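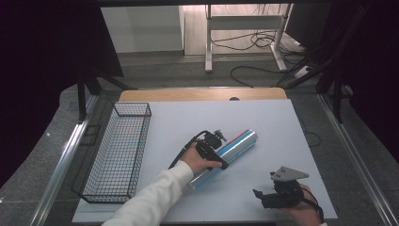 Does a robot on the packing line mean fewer people on the packing line?

At Zidari, it has so far meant the same people, standing in different places and complaining about different things.

The firm sends out grocery orders from a long shed in Dalik, up to 4000 of them on a busy day. For years the last step was a person, a basket and a great many tins. Now part of it is done by a pair of arms on bench 2, which learned the job from the staff who used to do it. Homa Vahidi spent most of March with a gripper in each hand, picking up cans and putting them down again.

"I've got nineteen years' experience," she says, "and I was being asked to do it slower."

Necati Dursun, who runs the shift, had expected tears or sabotage. What he got was an argument about chairs. Teaching is done sitting down, packing is done standing up, and within a week everybody had discovered a lifelong vocation for education. There is now a rota. It is fought over more bitterly than Christmas leave.

The arms are steady and slow. They manage 90 items an hour; Farhad Tabrizi, on the next bench, does 215 while describing his knee. They are also baffled by a dented tin, at which point a light comes on and Farhad walks over. He has asked to be paid extra for the walking — management is considering it, a process that appears to be beyond automation.

Nights are where the change has bitten. The late shift has lost its quiet hour, when orders dried up and people played cards, and the pay packet has lost some overtime with it. Vahidi misses the money. Dursun misses the cards, at which he was ahead.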